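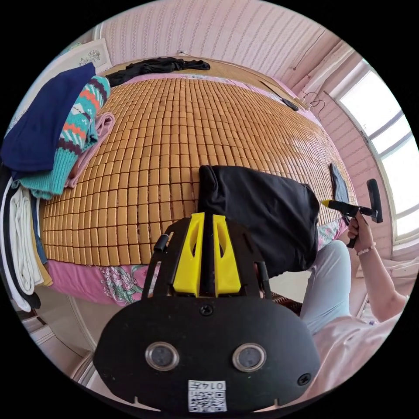

Why Do We Sleep?

Every animal with a brain that scientists have studied closely needs some kind of rest. People spend close to a third of their lives asleep. Your eyes are closed and your body is still, but your brain stays busy all night.

What happens when you fall asleep

Your breathing slows down and your muscles relax. This is light sleep, and a small noise can wake you. Next comes deep sleep. Your body uses this time to grow and to repair itself. If someone wakes you from deep sleep, you may feel mixed up for a minute or two.

Later your eyes start to move quickly under your eyelids. This is called REM sleep, which stands for rapid eye movement. Most of the dreams you remember happen in REM sleep. Your arms and legs hardly move during it — your brain tells the muscles to stay still.

Your body clock

Inside your brain is a tiny area that works like a clock. It runs on a cycle close to 24 hours long. Morning light helps set it. When it gets dark, your brain makes more of a chemical called melatonin, and you begin to feel sleepy.

How much sleep do you need?

Children from 6 to 12 years old need 9 to 12 hours in each day. Teenagers need 8 to 10 hours. Babies need even more, and they take some of it in naps.

Getting ready for bed

Turn off screens 30 minutes before bedtime. Keep the room dark and a little cool. Your body temperature drops at night, so a hot room can make it harder to drift off. Go to bed at the same time on weekends too.

Word to know

Nocturnal: awake at night and asleep in the day. Most owls and bats are nocturnal.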